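News from the Grullel Room

Those of you who come in by the side door will have noticed that the long corner by the window has changed since spring. The calligraphy group has finally moved its things out of the hall cupboard, where they had been sharing a shelf with the badminton nets, and has set up a proper table of its own. Tamsin Gallagher has been wanting to do this for as long as I have known her, and I must say it looks lovely (and the badminton people are pleased too!).

Most of the inks and paper came over in two boxes one Monday evening, with Siyabonga Baloyi carrying and Jussara Lopes telling him where to put everything down. The brush rack had a trip to itself. It was given to us by the Tesfamariam family when they moved to a smaller place, and a good many members have asked me about it, mainly on account of the dragon. I could look at that carving all afternoon, and there have been afternoons when I very nearly did - the curls along the top of the head are my favorite part. 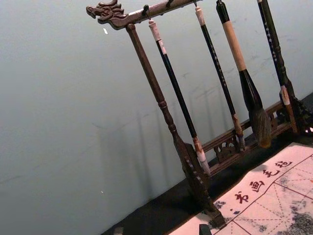 The brush rack on its new table, with four of the brushes hung up.

If you borrow a brush, please rinse it in cool water until the water runs clear, press the hairs gently with a cloth, bring them back to a point with your fingers and hang it up again by its loop, tip down. Please don't stand a wet brush on its end in a jar. Eyerusalem Teshome lost a very good one that way and still brings it up. The biggest brush is a pleasure for large characters, but it drinks ink like you wouldn't believe, so pour a little more than you think you need and have some newspaper under your sheet.

Beginners are welcome all through June, and you needn't bring anything except an old shirt. We have 300 sheets of practice paper to get through, which sounds like plenty until you see how fast Tolera Abdella works. Sessions start at seven in the evening and there is tea afterward. If you have an ink stone at home that you no longer use, Tamsin would be very glad to hear from you.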